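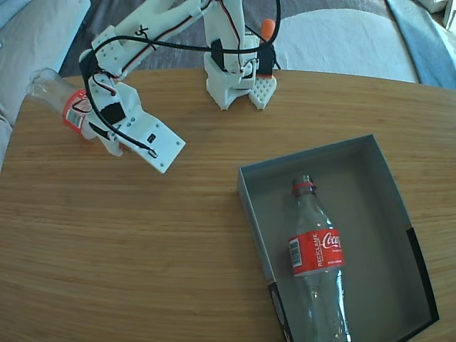
4.2 Placement rules for demonstration recording

Demonstrations recorded outside a laboratory are often hard to reuse because the starting layout is not controlled. The Belorlow protocol therefore fixes the layout before recording begins and treats any later change as a new condition. The rules in this section apply to single-arm tabletop tasks with household objects. They were drafted at Lisis and revised in September after a trial at the Flovstead site.

The arm base must stay in one position for the full session. The receiving container must lie within reach of the gripper at every point of its floor, and its walls must be low enough for the wrist to clear them with an object in hand. Cables along the arm must have enough slack at each joint for the full range of motion. Objects are placed by hand between episodes, and the operator must withdraw from the workspace before the episode starts.
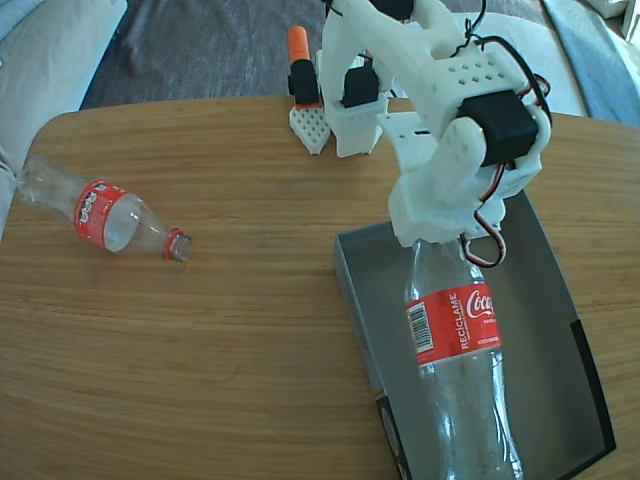

Figure 4. Tabletop workspace with arm, receiving tray and two bottles.

Transparent objects need a separate rule. Their outlines change with lighting and background, and a policy trained on them may rely on printed areas alone. Orientation must be varied between episodes, and the log must state the direction of the neck for each object. In Figure 4, the bottle on the tabletop lies with its neck pointing right, while the one in the tray has its neck toward the arm; these are entered as two separate orientations. Grasp location is logged in the same way, as neck, label or base.

Of 193 episodes reviewed under the draft rules, 18 were rejected. In 9 of these the orientation entry was missing, and in two the base had been moved during the session. The remaining rejections concerned incomplete joint records. The Tkachenko checklist, which covers the same items in shorter form, may be used in place of the full log for pilot sessions only.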